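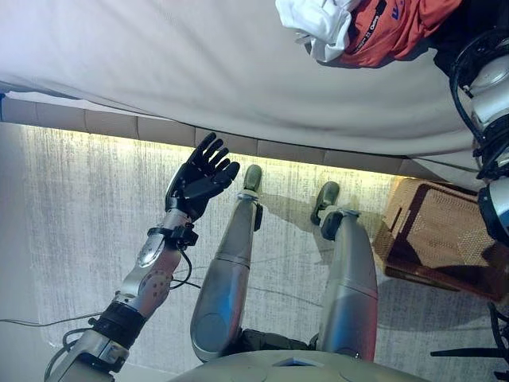
Dristetti Hand Kit – the one our club uses

I run a student robotics club and this is the page I wish I'd had when we were choosing a hand. We sell the kit through our little club shop now, so yes, I'm biased, but I've also spent two years taking these things apart on my kitchen table.

The Dristetti is a black five-fingered hand with segmented joints, sold as a left or a right. It bolts on at the wrist with four small screws (bag supplied, plus spares, you will drop some). We have it on a full-size humanoid, and our whole project this year is laundry! The students picked it. Pick up a shirt, carry it, put it in a basket. Easy for you and me, miserable for a robot, and brilliant for teaching.

What I like is how the fingers give a bit when they meet something soft. The old Bristari gripper we started with would pinch a bedsheet and drag the lot with it. With this one Ryota Sekiguchi, who was 16 when he joined us, got a decent pinch grip going in his first month and wrote most of the sample code you'll find on the memory stick.

What's in the box
Hand, left or right
Wrist plate and screws
Control board
3 cables, including one long enough to reach past the elbow
Memory stick with sample code and the club's lesson notes

Weight is 388 g without the plate. A charged pack gives us almost 50 minutes of steady opening and closing, less if the fingers are gripping hard the whole time.

Now the moans. The thumb is slow. The printed manual is thin, so use our notes. And do leave some slack in the cable at the wrist – ours was too tight at first and we pulled a plug out in the middle of a Skillavance heat, with the judge standing right there. We still finished, just not very high up.

Will it fit your arm? It fits the Michalík forearm straight away. For anything else, send me the hole spacing and I'll tell you if the plate needs drilling. School orders can go on an invoice, just put the school name in the notes box.

Next batch is due in March. Left hands sell out first, so if you want a pair, order them together.

Page updated 2018-12-29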